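Clarkance Saddle Pack: where we've got to

Hello all at Trikamik! October's update is a bit longer than the last one, mostly because there's more to tell. The short version is that the saddle pack is nearly there, the handlebar roll isn't, and we've spent less than I feared.

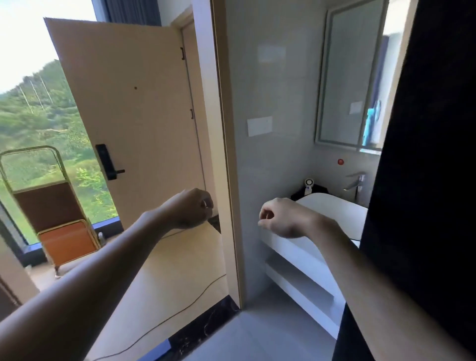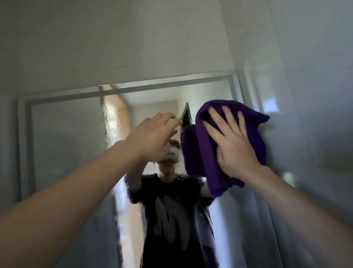
A hand on a folded purple towel, up against the mirror.

The saddle pack

We now have 28 sample packs out with riders, all sewn from the second pattern. The first pattern swayed like mad once you stood up on the pedals, and I'm glad we caught it before cutting any more cloth. The new one has a stiffer base and a wider strap round the seatpost, and the sway complaints have all but dried up – two riders still get it, both with very little seatpost showing, so I want to try them on the shorter version before I call it a fault.

The zip is still my main grumble. It's fine when clean and horrid after a gritty lane. Tristent have sent us a chunkier one to try and it does run better, but it adds weight and it makes the opening a touch stiff at the corner. I've asked them for the same zip with a longer puller. If that doesn't suit we go back to a roll top, which I know you preferred all along!

Seams are good. We changed the thread in the summer and I've not had a single pack come back with a split.

The handlebar roll (Moon)

Moon is behind, and I'd sooner say so plainly. The bag itself is lovely, but the spacers that hold it off the cables keep creeping round on narrower bars. We've had three goes at them: plain foam, foam with a rubber face, and a moulded block. The block grips best and marks the bar tape worst. I'd like to carry on with the rubber-faced foam and a second strap, and I've put that in the plan below.

It also rubs on the head tube of smaller frames. A patch of clear film sorts it for now, but I don't want to be selling people a bag and a roll of tape.

Money

Cloth and buckles came in under what we'd put down. Postage didn't, as sending packs out and getting them back twice over has eaten into it. I've moved the spare from one to the other, as we agreed I could, and the total hasn't changed. The machine service is paid for and the new walking foot is on – much nicer on the thick layers, and I should have bought it last year.

What riders are telling us

We've had 16 feedback forms back so far, which is enough to be getting on with. Most people want a loop for a rear light that sits higher up. Several asked for a brighter lining so they can find things in the dark, and I'm all for that, it costs us next to nothing. Opinion on the colour is split down the middle and I'm staying out of it.

Next steps

Chase the remaining forms.
Move the light loop up and swap the lining.
Fit the longer puller and ride it somewhere filthy.
Make 2 more Moon samples with the second strap, one for wide bars and one for narrow.

What I need from you

A yes or no on the extra Moon samples, please, and a decision on whether the shorter saddle pack is sold alongside the full-size one or comes later. I'd go for alongside. Mornings before ten are best if you want to ring me, as the machines are off then and I can hear you.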